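Subject: Re: [demo-collect] wrist views, first batch from the lounge
From: Syahrul Govindasamy
To: demo-collect list
Attachments: 3

Hello all,

Thank you for the questions. I answer in order, and I am sorry for the delay, my evenings were full in September.

On the earlier thread it was written:

> How many demonstrations do you have with the wrist cameras now,
> and are they all from the lab bench? Our policy trained on the
> bench set from Tistard is good on the bench and very bad one
> room away. Before we merge your set we want to know what is
> behind the hand in the pictures. Also please say if you crop
> the round border or keep it.

The count is 966 episodes after cleaning. I removed 40 where the operator's glove lost tracking for more than one second. The bench part is 235 episodes and the rest is from the lounge, which has the red and orange seats, the plants and many lights. I keep the round border in the stored files. If you want to crop, please do it in your loader, because Kasten already trained one model on the full circle and I would like to compare with them.

For the objects we use normal household things. The wipes canister is a good one for teaching a wide grasp, and at this distance it covers a big part of the view, so the model must learn from a little piece of letters and the fingers only.

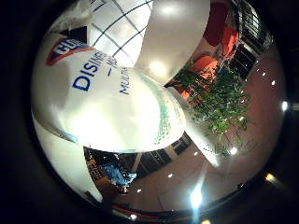
Puler asks whether the large printing on such a container will not become a shortcut, so that the model learns "blue letters mean close the hand" and then fails with a plain bottle.

It is a fair worry. I have the same one. My plan is to record one more group with the label turned away from the camera, and one with paper wrapped over it. If somebody has already tried this, please tell me the result before I spend two afternoons.

Next point, the approach part. Many of you cut the episode so it starts when the object is already near. I ask you not to do this with our set. The frames where the hand is only moving through the room are useful for the model to learn what its own finger looks like in different light. With the bench data only, the model from Wusstead took the bright side of the finger for an object in 16 of its test runs.

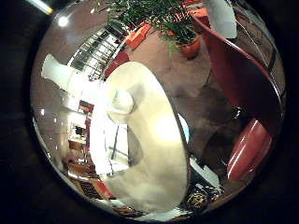 Wrist camera, lounge set: finger with red seat and plant behind.

About the labels in the approach part: we write only "free" or "contact". I tried a third label for "almost contact" and two annotators could not agree, so I dropped it. The annotation guide is in the shared folder, please correct my English there if you like.

The last thing is reflections and the robot's own body. The white shell is very shiny and it can carry a whole window on it. Cables and finger joints also come into the view when the wrist is bent. I do not mask these. A mask made by hand is slow, and an automatic mask took away pieces of the object together with the finger - this was worse than no mask. If you need masks for your method, send me a message and I can export the joint angles, so you can draw the body yourself.

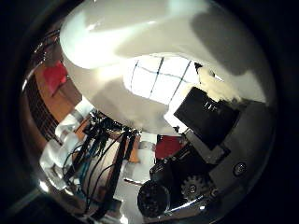
What I need from you

1. Say on the list if you can load the round files without change.
2. Send me the names of objects you want in the next batch, small ones first.
3. If you record your own episodes, please keep the raw camera times. We lost a good set last year by rounding them.

I can start the next batch when I have an answer to number 2. The upload of this one is still running - the contact part is complete, the free part not yet.

Best regards,
Syahrul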